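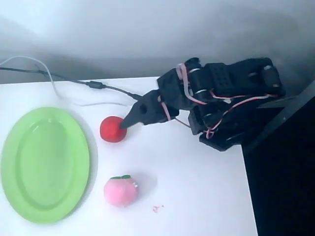

Can you build a working robot arm at home without any soldering?
With the new Trosine kit you can, because every servo lead comes with its plug already fitted and the only tools you need are a small screwdriver and a pair of pliers.

PRESS RELEASE
07/06/2018

Trosine desktop arm kit goes on general sale

I've been itching to write this one for months, so forgive me if I run on a bit. The Trosine, our little black desktop arm, is now on general sale from the Dunden online shop, and we're posting out the first boxes from our workshop in Drorkow this week.

If you joined in with the trial batch back in March, thank you! We sent out 90 kits to schools, clubs and people with a spare corner of a desk, and you sent us back a small mountain of notes. I read all of them (some twice, one of them in the bath) and a good many have gone straight into the finished kit.

So what's changed? The build guide, mostly. It now runs to 18 steps and each one has its own drawing, where before we'd squeezed three or four jobs on to a page and hoped for the best. The screws come in numbered bags. The servo wires are a touch longer too, so they hang in easy loops between the joints and don't pull tight when the arm reaches right out. Several of you asked for covers to hide the wiring. We tried them and they got in the way every time we wanted to swap a motor, so the red and white wires are staying out in the open for now – sorry, tidy people.

The arm fixes to the edge of a table, and that leaves the tabletop free for whatever you want it to work on. We like to start people off with a ball, a soft toy and a plastic plate. The starter exercises are all about reaching, touching and moving things like these, and they get harder as you go. A ball is a surprisingly mean first object! Come at it with the tip of the gripper finger a little too high on one side and it may well roll off, and you learn a lot about angles that way.

The software is called Rweyemamu and it's a free download for Windows, Mac and Linux. You can drag sliders about to move one joint at a time, save positions and play them back, or write your own programs once you've got the hang of it. I'd stay with the sliders for the first evening, myself.

The full kit costs £212, with postage inside the UK included. Spare gripper fingers, brackets and servos are sold singly, so a broken part needn't mean a new arm. Schools ordering five or more kits can ask us for a class price, and we'll throw in a printed set of the exercises.

We had 1,034 names on the waiting list when it closed, and those orders go out first. Anything placed from today should leave us within three weeks.

Review kits are available to magazines, websites and teachers' groups on a month's loan. Drop a line to the Dunden press desk with your postal address and tell us what you'd like to try with it.

ENDS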